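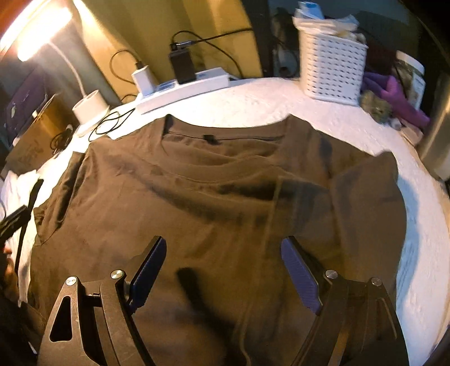 T-shirt brun à manches courtes, col rond côtelé, à plat sur table blanche.

Réunion de production, Punusura, saison 2 (téléréalité)
Compte rendu, janvier

Ouverture à 14 h 10. Le compte rendu précédent est adopté sans modification.

1. Casting
3 124 candidatures reçues, 103 retenues pour entretien vidéo. Trurura transmet la grille de notation avant la prochaine séance. Les anciens participants de la saison 1 restent exclus de la sélection principale.

2. Tournage
Le domaine Sárközi est confirmé comme lieu unique. L'avenant relatif aux prises de vues nocturnes reste à signer. Deux équipes image en rotation.

3. Diffusion
Jitora demande un épisode de réunion en plateau. Accord de principe, sous réserve du budget. La clause de confidentialité est étendue aux proches présents à l'écran.

4. Divers
Point musique reporté.

Séance levée à 15 h 35.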